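甜的东西,慢的人

六月去Godthorpe,是冲着饼干去的。说出来没人信,坐那么久的车,为了一盒黄油饼干。可我手里那盒Pranus吃到最后一片的时候,是真的有点慌。

Pranus是个小牌子,小到连招牌都得低头找。铺子在Plurkthorpe街拐角,门脸窄,玻璃上贴着手写的营业时间,字已经晒淡了。早上七点半开门,卖完就关,星期天不开。我到的时候八点差五分,前面排了一条队,有推婴儿车的,有穿着围裙的,大概是隔壁店里溜出来的。

老板叫Thongchai Chuensuk,瘦,说话快,手更快。他一边给人装盒一边跟我聊,聊到一半转头去看炉子,回来接着上一句,居然一个字没落下。

他原来不是做饼干的。做巧克力。在Quezada干过好些年,那是家老厂子,专做礼盒,过年过节的时候整条线通宵转。他管调温那一段。巧克力调温这事,外行听着玄,其实就是把温度升上去、降下来、再升一点点,让可可脂结成该结的样子。差一点,表面就发白,掰开没声音。“掰开要有声音,”他说,“没声音的我不卖。”

后来为什么走?他摆摆手。太大了。每天经手的东西自己一块也记不住。

于是回来开了这家店,先卖巧克力,卖得不好。镇上的人嫌贵,也嫌苦。倒是他拿来垫盒底的黄油饼干,有人专门回来问。问的人多了,就改了。现在铺子里一大半是饼干,巧克力只占柜台最右边两层。

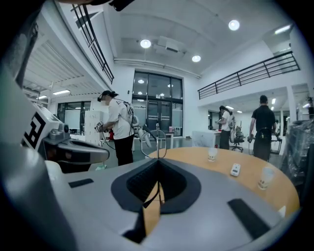
说说饼干。招牌是一款薄的,咸黄油,边上烤得比中间深一圈。入口先是脆,然后化,咸味最后才出来。我第一次吃没觉得怎样,第二片才明白。第三片就停不下来了。还有一款夹心的,里面是榛子酱,他自己磨,磨得不算细,留着一点颗粒。我个人更喜欢这种,太滑的榛子酱总让我想起早餐罐头。

一炉60片,一天烤多少炉看天气。潮的日子少烤,因为放不住。我问他为什么不加点东西让它放久一点,他看我一眼,没回答,去翻盘子了。

礼盒是今年才做的。三种尺寸,最大的那种分两层,上层饼干,下层巧克力,中间隔一张油纸。盒子是硬纸的,深绿色,没有烫金,没有丝带,扎一根棉绳。拿在手里挺沉。他说纸盒的钱比他想的贵,谈了好几家,最后订了300个,堆在楼上卧室里,夜里起来上厕所都要侧着身子走。

巧克力那一层我得单独说两句。十颗,口味不换。黑巧裹盐焦糖,牛奶巧克力夹芝麻,还有一颗里面是椰糖,带一点点烟熏味,像小时候灶上糊了锅底的那种香。他母亲做甜品用的就是椰糖,他在Quezada的时候提过这个口味,没通过。现在自己说了算,想放几颗放几颗。结果一盒也就放了一颗。“多了腻。”

我在店里待了一上午,记了半本子,有些字现在自己都认不出来。有一页写着“火小 盖布 别急”,忘了在说什么了,可能是说焦糖,也可能是说他徒弟。徒弟是个高个子姑娘,来了大约10个月,还不让碰调温,只准装盒、扎绳、擦台面。她倒不抱怨,说光扎绳就学了两个星期。绳结要能一拉就开,又不能自己松。我试了几次,都松了。

中午人少了,他给我倒了杯茶,浓得发苦,配那款薄饼干正好。这也是他的建议:咸黄油的配茶,榛子的配咖啡,黑巧什么都别配,喝口水就行。巧克力不要放冰箱,放橱柜里,离灶远一点。真的太热非要冰,就先密封好,拿出来以后别马上拆,等它回温在开盒。我以前都是直接拆的,难怪总有一层水气。

价钱呢,不便宜。小盒还行,大盒够吃一顿像样的晚饭。送人我会买中号,一层半的量,好看,也不至于让人觉得欠了你什么。自己吃就买散装,按重量秤,碎的还打折。碎饼干是好东西,撒在冰淇淋上,或者拌进酸奶,反正味道一样的。

网上买不到。他试过寄,寄碎了一批,赔了钱,从此不寄。有人劝他换厚一点的饼干,他说那就不是这个饼干了。也有人劝他去Godthorpe火车站里开个柜台,客流大。他去看过一次,嫌里面太吵,听不见炉子响。我问炉子响有什么好听的,他说快好的时候声音会变。我竖着耳朵听了两炉,没听出来。

临走我买了两盒中的,一包碎的。碎的在车上就吃完了。一盒送给了编辑,她说芝麻那颗最好,我不同意,为这个我们在走廊里争了一会儿。另一盒还在橱柜里,绳子没解。

店名Pranus,Plurkthorpe街拐角,早上七点半到卖完。夹心的一般十点以前就没了,想吃赶早。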